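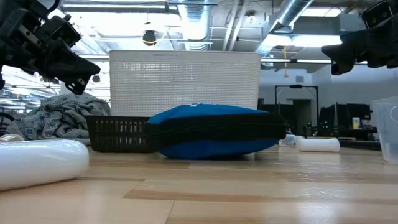 Last updated: May 12, 2026
6 min read

Oiling a beech worktop: how long between coats?

storden_sugeng wrote:
Hello to all. I have bought a beech worktop for my kitchen, length is 2.4 meters, and I want to oil it before the plumber comes to make the hole for the sink. The shop gave me one can of hard wax oil and a paper with instructions. The paper says to wait eight hours between coats. My neighbor, who did his kitchen last September, says that eight hours is much too short and he waited two full days each time. I don't know who to believe.

My second question is about sanding. I have a random orbit sander and paper in 120 and 180. Do I need to go finer? I read in one place that 400 is good for the last pass and in another place that it is a mistake.

I would like to do this only one time and do it correctly. Thank you in advance.

Sugeng

ckeogh wrote:
Stop at 180. If you go to 400 before the first coat you close the surface and the oil sits on top of it. I made this mistake with a dining table and it was sticky for a week, and after that it marked from every glass.

About the waiting, it depends on your room. Eight hours is for a warm room with moving air. What temperature do you have there?

storden_sugeng wrote:
The kitchen has no heating at the moment because the radiator is taken off the wall. I think it is 14 degrees in the day (Celsius), less at night.

ckeogh wrote:
Then your neighbor is closer to right than the paper. At 14 degrees I would leave it 24 hours at least, and touch it with the back of the hand before the next coat. If it pulls on the skin even a little, wait more.

Zahira M wrote:
I must disagree about the 400. I finish all my boards and counters at 400 and they are fine. What matters is that you wipe off the extra oil after fifteen minutes. People blame the sandpaper, but they have left too much oil on the wood and gone to eat dinner.

ckeogh wrote:
You are speaking about pure oil, I think? Hard wax oil is a different thing. It has wax in it and it needs some scratch in the wood to hold. With plain linseed or tung oil I agree, you can go as fine as you like.

Zahira M wrote:
I use both. My own counter is hard wax oil over 400 and it is now in its fourth year. But I accept that I am patient with the wiping. For a first time maybe 180 is safer, it forgives more.

cadi_h wrote:
Please don't forget the underside!! This is the thing I got wrong. I oiled the top with four beautiful coats and put nothing below, and the end above the dishwasher lifted by several millimeters in the first winter. The steam goes up and the bare side drinks it. Two coats under is enough, it doesn't need to be pretty.

Also the sink cutout. You say you want to oil it before the plumber makes the hole. The edge of that hole will be raw wood, and it is the wettest place in the whole kitchen. Keep some oil back for it -- or better, make the hole first and then oil everything together.

storden_sugeng wrote:
This is very useful, I did not think about the hole. The plumber is Mr. Darmawan Sitompul and he told me he can cut any day if I call him the evening before. So I will change the order: cut, sand, oil bottom, oil top.

Is one can enough? It is 0.75 liters.

cadi_h wrote:
For both sides and the edges I used a bit more than one can, on a shorter top than yours. Buy a second small one.

pattinasarany_wood wrote:
I come from another side of this. Why do you people put oil at all? In our workshop at Pattinasarany we stopped with oil on kitchen tops. The customer is happy for one year, then he doesn't do the maintenance, and then he calls us with black marks near the tap. Now we use only two-component lacquer. It costs more, but we have nearly no calls.

We did a top for a café last year, total price was 1,224 with fitting, and they wash it with hot water every evening. No problem until now.

Zahira M wrote:
And when the lacquer gets a deep scratch, what does the café do? They must sand the whole top. With oil I repair a place as big as my hand in ten minutes and I can't find it the next day.

pattinasarany_wood wrote:
Yes, if you do it. Most people don't do it. I am speaking of normal customers, and you are not a normal customer.

Zahira M wrote:
I will take it as a compliment.

ckeogh wrote:
The question was about oil and he already has the can, so let us stay with this. The lacquer discussion has its own thread and it is very long already.

storden_sugeng wrote:
I don't mind to read it. But yes, I prefer oil, because my mother-in-law puts hot pans everywhere and I will certainly need to repair.

One more question. With what do I apply it? The paper says a brush or a "suitable cloth". The man at Skasia tried to sell me a special roller from Bivotum for 35, and I found that a lot for a roller.

cadi_h wrote:
Keep your money. An old cotton T-shirt without printing is good, cut in squares. White is best, so that no color goes into the wood.

VERY IMPORTANT: the used cloths can start a fire by themselves. Don't throw them in the bin in a ball. Lay them flat outside to dry, or put them in a bucket with water.

ckeogh wrote:
+1 for the warning. I use a white pad for the first coat and cloth for the rest. A thin coat is more important than the tool. If it looks wet like a varnished boat, it is too much.

Between coats you can rub very lightly with a fine gray pad, only to take down the fibers that stood up. After that vacuum, and wipe with a dry cloth. Don't use steel wool near the sink, because small pieces stay in the wood and make rust points.

storden_sugeng wrote:
I report back. The hole is cut, and I sanded with 120 and then 180. I also made the surface damp one time and sanded it again with 180 when it was dry, which I saw in another thread here. It made a clear difference to the hand.

Underside has two coats, top has two coats, 24 hours between each. The second can was necessary -- cadi_h was right. The color became more yellow than I expected, my wife likes it and I am getting used to it. There is one place near the left end where it is more dull than the rest. Is this a problem?

ckeogh wrote:
No. The wood drank more in that place, it is normal with beech. The third coat will make it even. If not, put a small extra amount only there and wipe after ten minutes.

Zahira M wrote:
Looks like you will have a good top. Wait with water for one week at least, and with your mother-in-law for two.

cadi_h wrote:
How did you seal around the sink? I ask because mine has a gap and roughly 65 percent of the silicone is now on the wrong side of it.

storden_sugeng wrote:
Mr. Sitompul will do it after the third coat. I will ask him which silicone he uses and write it in this thread.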